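15 Oct 2021

Desk diary, property crimes. Kept for my own use and posted with the street numbers taken out.

Start of shift 7 a.m. Overnight queue light. One alarm call on Zoltorano Street, cleared as a fault in the door contact. Coffee machine still out.

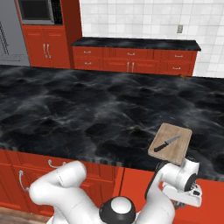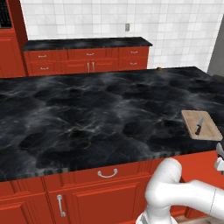 Black marble on the island, red cabinets under it.

Brudura warehouse burglary

Spent the morning on the Brudura case. Entry was by the rear loading door, north side. The padlock hasp was cut, and the cut faces are clean and slightly offset, which fits bolt cutters with worn jaws. No tool recovered. I measured the jaw marks twice and got the same figure both times. Casts went to the lab with the hasp in a separate bag.

The owner's first list of missing stock gave 591 units of copper fitting. His invoice file does not support that number. Deliveries were logged under two part codes until January, and one pallet may have been entered under both. I asked for the original packing slips and will not put a total in the report until I have them. He was not pleased. His insurer wants a number and so does my sergeant.

The door log is of more use. The controller records every opening with a time stamp, but its clock runs 15 minutes fast against the dispatch clock. I checked this by opening the door myself with dispatch on the phone. All times in the log need to be corrected before they are compared with anything else. With the correction, the first opening falls before the patrol pass on Mahmoudi Avenue and the last one after it. The patrol unit noted nothing at the rear. Their route does not include the alley — it goes along the front only.

Canvass

Went out with Heriberto Pacheco after lunch. We took the alley side first, then the apartments over the tire shop. Most doors no answer. One resident heard an engine idling and could not give a time closer than "before the news." She did not look out. Another has a doorbell unit that faces the alley mouth, and it overwrites after 72 hours. We were inside that window. He signed the consent form and Pacheco copied the files on the spot, hash values written on the form and initialed by both of us.

Reviewed on return. A light-colored box truck goes past the alley mouth once, left to right. Plate not readable. There is a dark patch on the rear door that could be damage or a removed decal. I wrote it up as "dark area, rear door, right half" and left it at that.

Records

Ran rental yards within the district. Hokine has box trucks and keeps paper checkout sheets. The manager will pull them but wants the request in writing, so I sent it before four. No reply by end of shift.

Evidence room rejected one of my bags. Seal was initialed but the date was left off. My error. Resealed with the old seal kept inside, and a line added to the custody sheet.

To do

Packing slips from the owner.
Hokine checkout sheets.
Ask traffic if the signal camera at Mahmoudi stores anything or only counts.
Correct the clock offset in the draft — page two still has the raw times.
Second canvass, evening hours, apartments that did not answer.

Off at 5:40. Left the draft open in the shared folder for Pacheco to read.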